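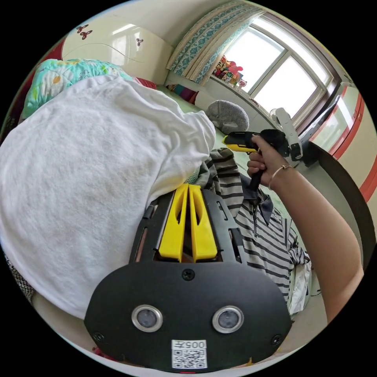

August, a bit past 8 in the evening

Finally got a proper listen to the whole teaser mix for Stedanberg tonight, start to finish, with the lights down and my phone in the other room. I've been hearing it in bits for so long that I'd half forgotten it was supposed to be a movie musical and had started thinking of it as a pile of stems with a deadline on it. It's lovely! The cold open works, the harmonium works, and I take back most of what I wrote in here last month about the crowd noise.

The song is still the trouble. The vocal comes in on the shot of the ferry, and for the first line you're sure she's singing in the room with you, and then at the second line the strings arrive and she steps back behind them. I spent ages blaming the strings. I pulled them down 2 dB, then put them back, then tried a dip at 2000 Hz to leave her some space, and that was better but a little hollow (like singing into a shoebox, if I'm being picky). The dip is saved as its own version in case anybody wants to compare.

What helped more was going back to the guide vocal from the Garodo sessions, the one recorded before the arrangement was finished. She leans into the consonants much harder there. Take 13 has a "tonight" with both t's in it, and I laid that one word over the good take and suddenly the whole line came forward. I'd like to try the same with the rest of the chorus before we do anything else to the orchestra.

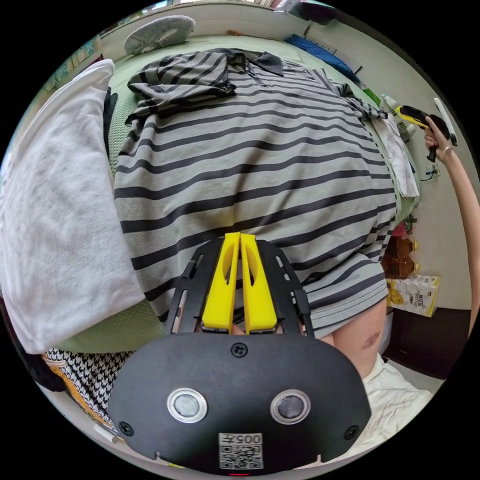
**Proltero Pictures - Trailer & Music Sound**

Other things, in no order, so I don't lose them:

- The title card hit is late against the new cut. Picture moved by 8 frames and the hit didn't follow. I nudged it by ear and it feels right, but please check it against the picture file and don't trust my ears after dinner.
- Nigam sent over the stereo fold-down for the online version. The low drum is eating the last line of dialogue. On the theater mix it's fine, so I'd leave that one alone and make the change in the fold-down only.
- We have two versions of the ending, the one with the held note and the one that stops dead. I love the held note, I really do, but the dead stop made me sit up both times. Marketing hasn't heard either.
- The left monitor in the small room is buzzing again around the low notes of the cello. Swapped the cable, still buzzing. I've moved to the big room for now.

One small discovery I was pleased with - the plate reverb we used on the duet in the first reel sits beautifully under the spoken line before the song. It sort of promises the music before the music comes. It's on the bus named "pre-song," turned down very low, so please don't delete it thinking it's a leftover!

Tomorrow: chorus consonants first, then the fold-down, then print both endings at matching levels and send them up together.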